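**Wanted: one person who likes writing rules, and can stand it when people ignore them**

Plornow is hiring a Practice Editor for its home recording program. The post is full time for the first year, based in our Koivisto office, with a fair amount of time spent in other people's bedrooms, kitchens and hallways, by appointment.

We collect demonstrations of household chores done with hand-held grippers. The recordings go to teams who train robots on them. Between the chore and the robot sits a document called the Handling Rules, currently 114 rules long. Of these, 37 contradict another rule. One tells the operator to "act naturally, as in Appendix C." There is no Appendix C.

Your job is to get the thing down to a length that a person might read before starting work. You would report to Hilkka Juntunen, who wrote many of the originals and has promised to be brave.

**What you would do**

- Sit in on home sessions and note where the rules and the work part company.
- Rewrite the sections on consent, privacy, bystanders, pets, and when to stop. "When to stop" is now a single sentence and it is about lunch.
- Settle what counts as a finished task. We have 376 pages of email on whether a T-shirt is folded if one sleeve disagrees.
- Keep our checklist in step with the one used by our partners at Tralomeo, who number theirs from zero.
- Train new operators, and listen when they tell you a rule is silly.

Much of the work is laundry. If you were hoping for a gleaming lab, please look at the bed first.

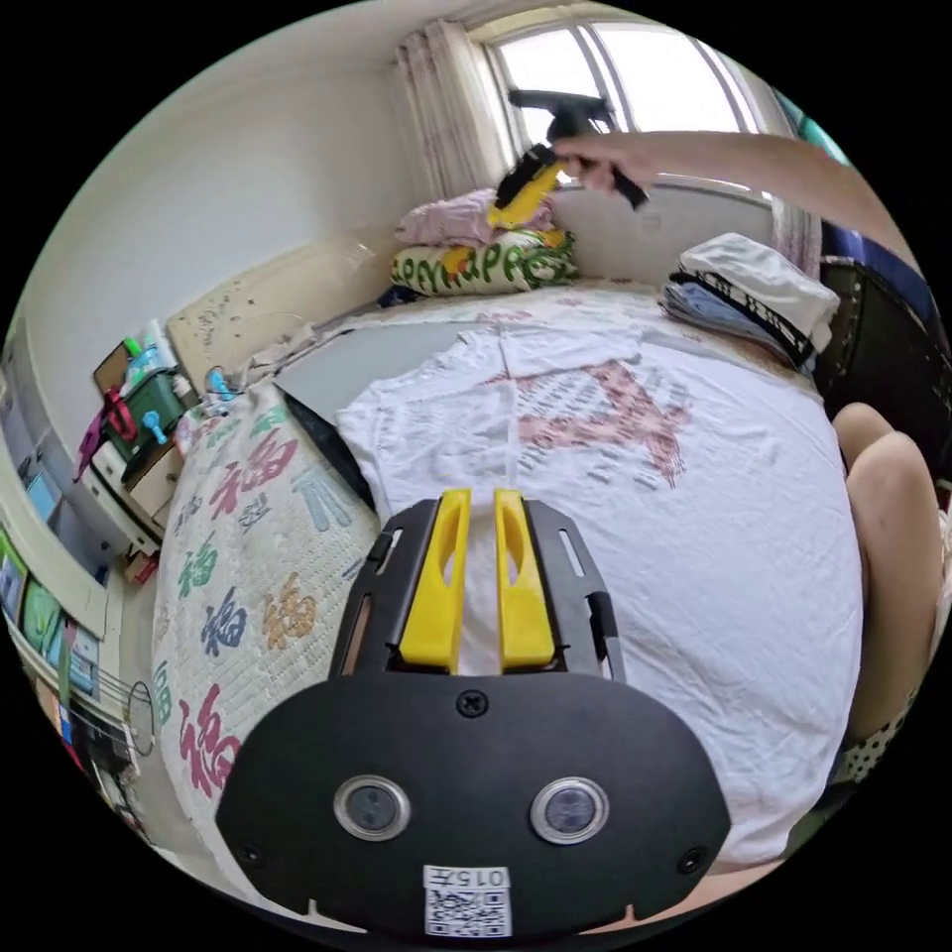
*Two grippers, one white T-shirt, and a pile already banded.*

**What we're looking for**

You have written procedures that other people had to follow, in any field. Hospital kitchens, theaters and ferry companies have all sent us good people. You can explain the difference between "must" and "should" without raising your voice. You are polite in strangers' homes and you take your shoes off. Knowing something about robot safety standards helps, though we can teach you that faster than we can teach you to write a short sentence.

An engineering degree is fine. We won't hold it against you.

**What we offer**

Regular hours, paid travel between homes, a decent chair, and a say in what goes out under our name. Any operator may halt a session for any reason, and so may you. We mean that one, and it's staying in.

**How to apply**

Send a résumé and a rewrite of the rule below, in 100 words or fewer, to Auður Mikkelsen at the Koivisto office by the end of March. No cover letter, please.

> Rule 37. The operator shall not, unless otherwise directed or where impracticable, commence or re-commence manipulation of personal garments absent the prior agreement of the resident, except socks.

We would also like to know what you think about the socks.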